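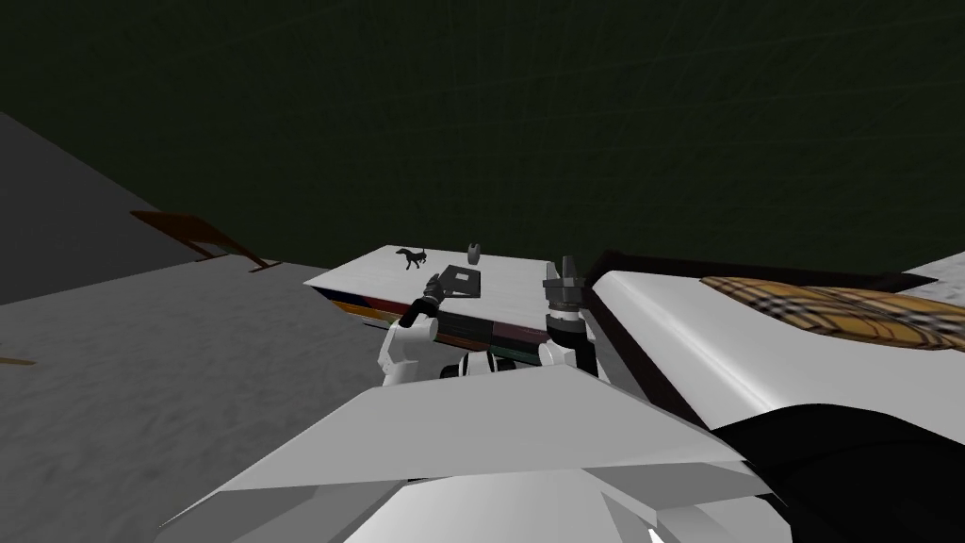

Posted by the Mestum simulation desk | Last updated 15/05/2025 | Reading time: a few minutes

Rules for recording in simulated homes: frequently asked questions

These answers are for operators and reviewers who work with the Mestum household rooms. The full text of the rules is in the Toltstead handbook. If this page and the handbook say different things, please follow the handbook and write to us, so we can correct the page.

Who must follow these rules?

Everybody who records an episode that will go into the shared set. It does not matter if you drive the arms yourself or if you run a saved policy. If you only practice, you are free to do as you like, but please save practice work in the practice folder. In February we found 19 practice episodes in the shared set and it took us two days to take them out again.

I am only moving small objects in a simulator. Why is there a rule about safe movement?

We get this question the most. In the simulator nothing breaks, and so people become a little careless. They swing the arm over the table at full speed, or they push an object with the wrist to save time. A policy learns from this in the same way as it learns from the good parts. The Nugroho group later uses the same episodes for work on real arms, and on a real arm these habits are expensive.

So the rule is simple to say: move in simulation as you would move beside a person.

What does a correct approach look like?

Stop with the fingers open and near the object before you touch it. Look at the angle. If the object is flat, like a book, come to it from a corner or from an edge that is free, and keep the fingers low. Do not press down from above on a flat object. Then move in slowly. The pause before contact does not need to be long, but a reviewer must be able to see it.

What should the second arm do when it has no task?

It should wait, with the gripper at a distance from the object and from the other arm. Fingers pointing up is fine. Please do not let it rest on furniture, and do not park it behind the working arm where you can not see it. If the second arm drifts during the episode, the episode goes back to the operator.

May I use the body of the robot to push furniture?

No. Furniture stays where the room file puts it. If you touch a bed, a sofa or a table with the torso, stop the episode and mark it as "contact, not planned." You may keep the recording, because we do use these episodes for a different purpose, but it does not count for the shared set.

Can I move the objects before I start, to make the task easier?

You can not. The start positions come from the room file. If an object starts in a place that no arm can reach, report the room number and take the next one. There are 366 room files at this moment, so you will not run out.

Which objects need more care than the others?

Figurines. The animal ones have thin legs and a tail, and their collision shape is not always the same as the shape you see. A dog that stands on four legs is quite easy. A rearing horse is more difficult, as the front legs stick out and the fingers can catch on them.
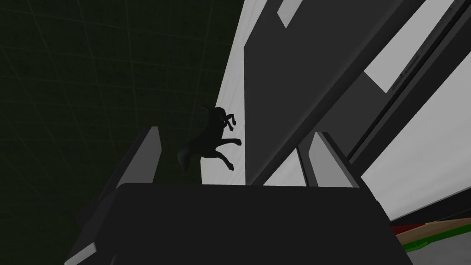 For such objects the handbook asks for three more things. Open the fingers wider than you think you need. Close them on the body and never on a leg, a tail or the head. And do not record "grasped" as the result only because the object is between the fingers. The word "grasped" is for an object which is held from both sides and which follows the gripper when it moves. If you are not sure, write "not clear" in the result field. Nobody will be unhappy about this word. Reviewers prefer it to a wrong label.

How is a grasp checked?

The checking tool from Bistska reads the contact values at both fingers. It wants contact on both sides for 2 seconds without a break. After this a human reviewer watches the same part from at least one more camera view. We ask for the second view for a good reason: when the light comes from behind, a dark object on a dark gripper is hard to judge, and a small gap can be missed.

What if the tool and the reviewer do not agree?

The reviewer decides. Please write one sentence in the notes about what you saw. "Tool is wrong" is not enough for us, we need to know where the contact was or was not.

How long may an episode be?

The limit is 3000 steps. Most tasks with one object need much less. If you come near to the limit, it is better to end the episode and start again than to hurry the last part.

May I cut out a mistake in the middle?

No cutting. You can cut idle time at the beginning and at the end, but everything between the first movement and the last one must stay. If you drop an object and pick it up again, this is a valid episode, and you should add the tag "recovery."

The object went through the table. What now?

Stop, save, and tag it "physics." Do not try to get it back with the gripper. Send us the room number and the name of the object in the same message.

Do I need to repeat the training when the rules change?

Only if the change is marked as major in the handbook. For small changes you read the new text and confirm it the next time you log in.

Where do I send a question that is not on this page?

Use the form "Rules and review" in the Mestum portal. Please put the episode number in the first line. Without the number we must first ask you for it, and then your answer comes later.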